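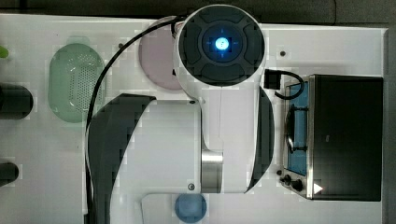

Laundry & Cleaning > Stains > Table linens, sheets and the rest of the white stuff

GETTING WHITES WHITE AGAIN (and keeping them that way)

Quick one, typed between loads. Had a pile of messages asking what I do with dingy tablecloths and pillowcases. Same answers every time so putting them all in one place.

Sort first

Whites with whites. Not "light colors." Pale yellow towel is a color. Gray socks are a color. Cream is its own little pile if you have enough of it, otherwise cream goes with the pastels.

Check pockets. One tissue and you're picking lint till supper.

Shake out table linens over the sink before they go in the basket. Crumbs turn to paste in the drum and then dry onto everything else.

Zip zippers. Hooks fastened. Pillowcases turned inside out if they've got piping, the corners hold fluff.

Before the machine

Grease -- dish soap, straight on, rubbed in with a thumb. Leave it ten minutes. Warm water through the back of the cloth, not the front, or you just push it in deeper.

Red wine -- blot. Don't rub. Cold water, blot again. If it's still pink, oxygen bleach soak overnight. Salt does a bit on a fresh spill, nothing at all on an old one. White wine on top is a waste of white wine.

Coffee and tea -- cold rinse, then a dab of white vinegar, then normal wash. With milk in it treat as grease first.

Tomato -- scrape with a spoon. Cold. Then soap. Then hang it damp in full sun, an afternoon of that shifts the last of the orange better than anything in a bottle.

Blood -- cold cold cold. Hot water sets it. Peroxide on white cotton is fine, the weak drugstore kind, rinse it well after.

Candle wax -- ice cube till it's brittle, snap off what you can. Brown paper over and under, warm iron, keep moving the paper. Colored wax leaves a ghost, go at that with rubbing alcohol.

Ballpoint -- rubbing alcohol on a cotton ball, old towel underneath. Move the towel as it picks up ink. Otherwise you'll print it right back on.

Yellow armpits -- baking soda and peroxide, mixed to a paste, old toothbrush. Half an hour. Stop using the heavy deodorant on the good shirts.

Rust -- lemon juice and salt, sun, rinse. NEVER chlorine bleach on rust, it sets it for good. Lost a christening gown that way.

The soak

The big one. If you only read one bit read this.

Plastic tub or a clean bathtub. Hottest water the label allows. 2 scoops of oxygen bleach, stirred till it's all gone before any cloth goes in. I use the Titard powder, the plain one without scent. The scented does the same job and makes me sneeze.

Push everything under. It will float. Put a plate on it.

Leave overnight. Water goes the color of weak tea the first time, don't be alarmed, that's years of detergent and body oil. Drain, wring, do it again if the second water's bad too.

Then a normal wash with half your usual detergent. There's plenty in the cloth allready.

Do not soak wool or silk in this. Do not mix any bleach with vinegar or ammonia, ever, not even a splash. Not in the same tub on the same day without a good rinse in between.

Machine

Don't stuff it. You should be able to get your whole hand in above the clothes. Packed drum = gray sheets.

Less detergent than the box says. Try half for a month. If the towels come out softer you were using too much.

Extra rinse for bedding.

Empty hot cycle every month with a cup of white vinegar. Wipe the door seal after, there's always a rim of black gunk in the fold. Pull the drawer right out and scrub under it, mine was a horror.

Hard water here so everything grays faster. Half a cup of washing soda in with the powder helps. If your kettle furs up, you've got it too.

Bluing

Old fashioned but works. Few drops in a big jug of cold water FIRST, stir, then into the rinse. Straight from the bottle onto cloth and you own a blue spotted tablecloth. Start with less than you think. The Jistside bottle has a bad cap -- stand it in a jar lid.

Drying

Line if you can. Sun bleaches for free. Wipe the line down with a damp rag before you hang, every time, it collects soot.

Tablecloths over the line by a third, not by the hem. Hem pegs leave ears.

Linen comes in while still a bit damp. Roll it up in a towel if you can't iron right away, it'll keep till evening. Any longer than that and it wants to mildew, esp. in summer.

Dryer: take things out early and let them finish on a rack. Overbaked cotton goes yellow and crunchy. Dryer sheets leave a film on towels, so I quit those.

Ironing a big cloth

Wrong side first if it's dark or embroidered. Fold in half longways, iron one face, flip, iron the other, then open it and run down the middle crease. Card table next to the board to catch what falls off the end, saves it dragging on the floor.

Starch only if it's being used this week. Starched linen in a cupboard brings silverfish and cracks along the folds.

Putting away

Has to be bone dry. Feel the hems, they're always last.

Roll the good ones on a cardboard tube with acid free tissue. Rest get folded, and refold them a different way each time so the crease moves.

Old pillowcase makes a good bag. Plastic doesn't, it yellows them. Same with bare wood shelves -- line with washed cotton. I had a nice cloth from Krajčí go brown in stripes from the slats before I figured that out.

Use them! A cloth that gets washed every few weeks stays whiter than one kept for best.

When it won't come out

Dye it. Tea in a big pot, even stir, looks like you meant it. Or cut round the stain and make napkins. Smaller than that, it's a dust rag, and old cotton is the best dust rag going.

Nex time: shower curtains, and the smell in the towels.

Posted 11 July 2018

RELATED TIPS
Vinegar: where it works and where it ruins things
Scorch marks on cotton
Hallosura soap flakes, still worth it?
Folding a fitted sheet without crying
Washing feather pillows at home
What I keep under the sink

This site uses cookies to remember your settings and count visits. By continuing to browse you agree to their use. OK / More info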